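Keeping the old desktop another year

I've been going back and forth since December on whether to replace my computer, and I finally made up my mind. It stays!

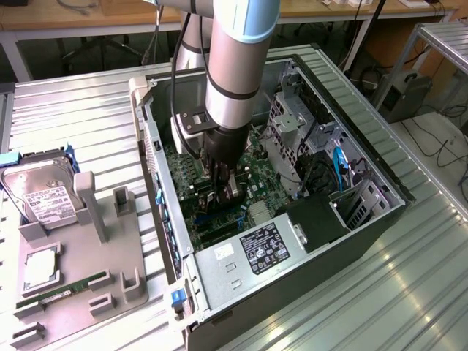 Case open, down around the memory slots.

What pushed me over was money, mostly. The new machine I wanted was $585, and that's before you add a monitor cable that fits (mine never do). Then my friend Yolanda asked what I use it for all day, and I had to admit it's email, recipes, my sewing patterns and way too many photos. I don't even play games on it.

So I spent an evening cleaning house instead. I had 146 programs and little helper things installed, and I recognized maybe half of them – there was a label maker program in there for a label maker I gave away years ago. I moved the photos to an outside drive, which took until almost midnight, and I got distracted looking at every single one of our old beach trips.

I also set myself a rule: $60 a year for computer stuff, tops. If something dies and the fix costs more than that, I'll go shopping and I won't feel guilty.

Next up is the printer, and I'm already grumpy. If you have one you like that doesn't eat ink, please tell me in the comments!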